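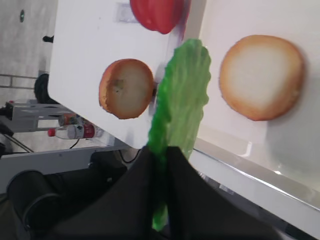

Les frais de port affichés dès la fiche article, on y gagne des paniers qui vont au bout, écrit une cliente de la boutique Gillow dans son avis sur le module. Elle ajoute qu'elle aurait voulu le même affichage pour les retours. La version actuelle le propose.

# Hevel Panier — module de commande pour boutiques en ligne

Hevel Panier remplace la page de panier et le tunnel de commande d'une boutique existante. Le catalogue, les fiches et le thème graphique restent en place. Le module s'installe sur les boutiques hébergées chez Drunley et sur tout site qui accepte un script externe et une clé d'accès.

## Ce que fait le module

- Calcul des frais de port sur la fiche article, à partir du code postal
- Commande sur une seule page, avec ou sans création de compte
- Panier conservé d'un appareil à l'autre pour les clients connectés
- Codes de réduction, cumulables ou exclusifs selon le réglage
- Demande de retour depuis l'espace client, avec étiquette en PDF
- Export des commandes au format CSV, à la demande ou chaque nuit à 2 h

Les paiements passent par le prestataire déjà en place. Hevel n'encaisse rien et ne conserve aucun numéro de carte.

## Formules

| | Départ | Boutique |
|---|---|---|
| Commandes par mois | 400 | illimitées |
| Articles au catalogue | 500 | illimités |
| Comptes d'équipe | deux | 10 |
| Export nocturne | non | oui |
| Retours en ligne | oui | oui |
| Tarif annuel HT | sur demande | 788 € |

Au-delà du plafond de commandes, la formule Départ continue de fonctionner jusqu'à la fin du mois. Un message s'affiche dans le tableau de bord et le changement de formule est proposé pour le mois suivant. Il n'y a pas de bascule automatique.

Le tarif comprend les mises à jour et l'assistance par courriel. La reprise d'un ancien historique de commandes est facturée à part, sur devis.

## Installation

1. Créer la clé d'accès dans l'espace Hevel, rubrique Boutiques.
2. Coller le script dans l'en-tête du site.
3. Importer la grille de transport — un modèle CSV est fourni.
4. Passer une commande en mode test.
5. Activer le mode réel.

La grille de transport accepte les tranches de poids, les tranches de montant et les zones. Pour les îles et les envois hors Union européenne, créer une zone distincte, sinon le tarif par défaut s'applique.

## Compatibilité

Le connecteur de stock Ekwueme est pris en charge à partir de sa version 3. Avec une version antérieure, les quantités remontent bien mais les réservations de panier ne sont pas transmises, et un article peut donc être vendu deux fois. La mise à jour du connecteur se fait chez Ekwueme, pas depuis le module.

Navigateurs : les deux dernières versions majeures de Firefox, Chrome, Edge et Safari.

## Limites connues

Les abonnements et les paiements en plusieurs fois ne sont pas gérés. Les cartes cadeaux le sont, mais une seule par commande. L'affichage des prix en deux devises est prévu pour octobre.

## Résiliation

La formule Départ s'arrête à la fin du mois en cours. La formule Boutique est annuelle — la demande se fait depuis l'espace client, un mois avant l'échéance. Les commandes restent exportables pendant les trois mois qui suivent la fermeture, puis sont effacées.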